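3.2. Los préstamos del inglés en el habla doméstica de Okport

Pasamos ahora al vocabulario de la casa, ¡y qué riqueza nos esperaba! El corpus Lindgate reúne 2957 enunciados de hablantes bilingües, grabados en conversación libre, y en él los nombres de recipientes y muebles varían más que los de ninguna otra clase. Para la rejilla de alambre con bordes bajos recogimos «canasta», «cesta», «cesto» y un precioso «basquete», con la vocal final muy abierta (figura 4). 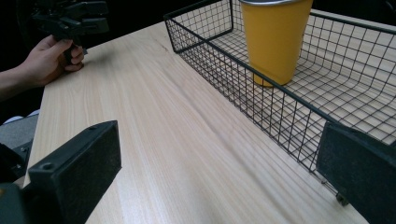 Figura 4. Cesta de alambre negro sobre una mesa de madera clara.

La alternancia entre «cesta» y «canasta» se reparte por generaciones, y con una nitidez que nos entusiasmó desde las primeras transcripciones. Los mayores conservan «canasta» incluso en frases hechas; los jóvenes la reservan para el baloncesto. Con los verbos ocurre algo parecido: «rayarse», «rasparse» y «escracharse» conviven en boca de un mismo hablante, a veces en el mismo turno. 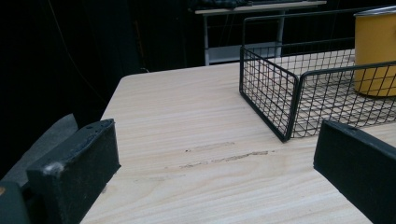 Ingvild Strömberg objeta que «escracharse» quizá no venga de «scratch», y que convendría descartar antes un cruce con el «escrachar» rioplatense. La observación es excelente y la retomamos en la sección 5, donde examinamos 115 casos con su contexto completo.

Queda el campo de los recipientes hondos, tal vez el más sugerente de todos. «Bol», «tazón», «cuenco» y «palangana» se solapan, y hay hablantes que usan hasta 5 términos sin diferencia de sentido apreciable.
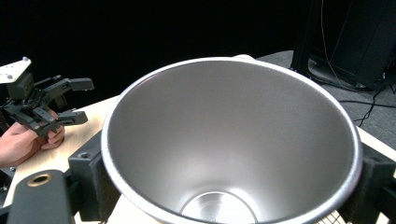
Figura 5. Recipiente hondo de metal, «bol» o «cuenco» según el hablante.

«Bol» admite ya el diminutivo «bolito», señal clara de integración morfológica, y su plural «boles» aparece sin vacilación alguna.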